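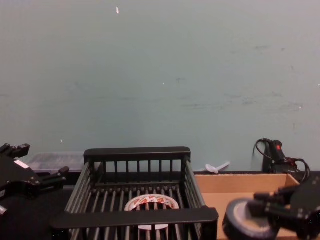
Dish rack

A dish rack, also called a dish drainer, is an open frame that holds washed plates, bowls, cups and cutlery while water runs off them and they dry in the air. Racks stand on a counter, sit inside a sink, hang on a wall or are built into a cabinet.

Design

Most racks are a basket of thin bars or coated wire. The bars of the floor are set far enough apart to let water through and close enough to keep small items from dropping out. Plates stand on edge between upright bars, and cups are placed upside down. Many models have a separate cup for cutlery and a tray that catches water or leads it back to the sink. Folding racks — usually two crossed frames joined by a pin — are common in small kitchens. 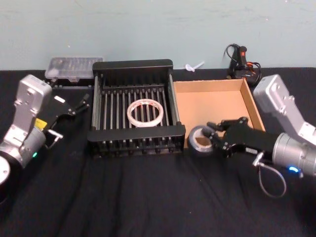 A black metal dish rack on a cloth-covered table.

Materials

Early racks were made of wood, which needs to dry fully between uses to avoid mold. Steel wire replaced it in many homes. Plain steel rusts, so it is painted, plated or coated with plastic, and rust often starts where the coating has chipped at the ends of the bars. Stainless steel costs more but lasts longer. Molded plastic racks are light and cheap, though they stain in hard-water areas.

Local forms

In Berkik the usual rack is a shelf with a slatted bottom fixed over the sink, with no tray beneath it. Houses in Eide more often have a two-level counter rack, with plates below and cups above. The Clavum, a folding wooden rack, holds 11 plates and is 56 centimeters long when open. A wire version was added later and has 2 levels.

Care

Racks collect lime scale and a thin film of soap and food residue. They can be washed with warm water and dish soap, and scale can be removed with vinegar. Drip trays hold standing water and need to be emptied and cleaned more often than the rack itself.

See also

Dishwasher
Dish towel
Kitchen sink
Plate rack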